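Clellero: Progress Report to the Clulville Games Fund
Second reporting period, submitted Wednesday, May 18, 2022

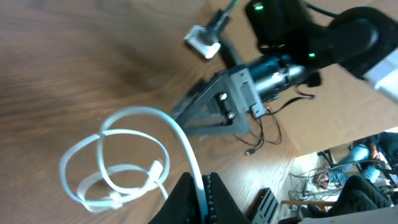
White cable on a wooden tabletop.

Prepared by Agnes Tveit, producer, with notes from Troels Ingvarsson (code) and Jayanthi Rodrigues (level design).

Where the project stands

Clellero is a couch co-op puzzle game in which two players steer a ferry and its cargo crane through a flooded town. One player has the helm and the other has the crane. The grant covers production from the end of the prototype through a closed beta. At the last report we had a working prototype, four rough levels and no save system. We now have 26 levels playable from start to finish, a save system that works for both players, and a first version of the hub town that connects them.

The milestone for this period was "all levels playable, placeholder art allowed." We consider it met. Two of the levels, the lock gates and the night market, can be finished but are not good yet. Both are scheduled for a rebuild and are covered below.

Co-op controls

Most of the code time went into the crane. In the prototype the crane swung freely, and testers spent more time waiting for the load to settle than solving anything. Troels replaced the rope physics with a simpler model that damps the swing once the crane player lets go of the stick. The load still swings when the ferry turns hard, so the helm player can ruin a lift, and we wanted to keep that.

Drop-in and drop-out now work at any point in a level. If the second player leaves, the crane locks and the remaining player can switch between the two roles with a shoulder button. It is slower than playing with a partner, and three levels with timed sections need longer timers when played this way. The timers are in but have not been tuned.

Shared keyboard play was not in the application. Several testers asked for it, and it took four days. It will stay in as long as it does not cause extra support work.

Online play

Online play was listed in the application as a stretch goal. We tested it in a separate branch for three weeks. The ferry behaves well with a delay between players. The crane does not, and lifts that land on one screen miss on the other. Fixing this would mean rewriting the physics the levels depend on. We have dropped our own online mode and will rely on the remote play features of the storefronts. The hours set aside for it have moved to level work and bug fixing.

Level design

Jayanthi finished the middle third of the game, which runs from the cannery to the flooded school. The school levels are the first to need both players to act at the same moment, and they come later than planned. In an earlier order they followed the tutorial, and most pairs got stuck.

The lock gates level has a route that lets the ferry skip the last puzzle. Closing it breaks the intended route as well, so the level will be laid out again. The night market has too much going on for the crane player and nearly nothing for the helm. Jayanthi has a new plan on paper in which the stalls drift and have to be followed.

Art and sound

Muthu Kartha has delivered final art for the harbor and the cannery. The other areas use his block-in models with flat color. The hub town is behind by about a month, mostly due to a change in how the water is drawn. The old water looked fine on desktop machines but ran badly on the handheld hardware we are targeting. The new version holds its frame rate in every level except the night market.

Music is on schedule. Nair, the audio studio we work with, has supplied the harbor and school themes and a set of crane sounds. Spoken lines have been cut and replaced with short text, which also makes translation cheaper.

Playtesting

We ran public sessions at the Iterlow arcade and put out a free demo covering the first three levels. The demo was downloaded 2385 times in the period. Feedback came through a form at the end of the demo and by email.

The comments were consistent. Players liked switching roles between levels and wanted the game to suggest it, so it now does. The tutorial was too long for people who had played similar games, and it can now be skipped. Parents playing with younger children asked for an option to turn off sinking. That is in the current build under Assist, along with a slower ferry and a larger crane hook.

Color was a problem we should have caught sooner. Cargo is sorted by color in several levels, and red and green crates were hard for some players to tell apart. Crates now carry a symbol as well.

Budget

Spending is within the approved total. The art line is over because of the water work, and the online line is under by slightly more than that. We ask the fund to approve moving the difference between the two lines. Hema Iyengar, who keeps our accounts, has sent the ledger and receipts separately.

Risks

The main risk is console certification. We have not been through it before, and the save system for two profiles is the part most likely to be sent back. Troels has set aside two weeks for fixes.

The second is art. Muthu is the only artist on the project and the hub town is a large piece of work. If it is not finished by the end of July we will ship the beta with a smaller town and add the rest before release.

Next period

Rebuild the lock gates and the night market
Tune timers for solo play
Final art for the school and the hub town
Closed beta for demo players who signed up by email
First certification submission

A current build and a list of known bugs are available to the fund on request from Agnes Tveit.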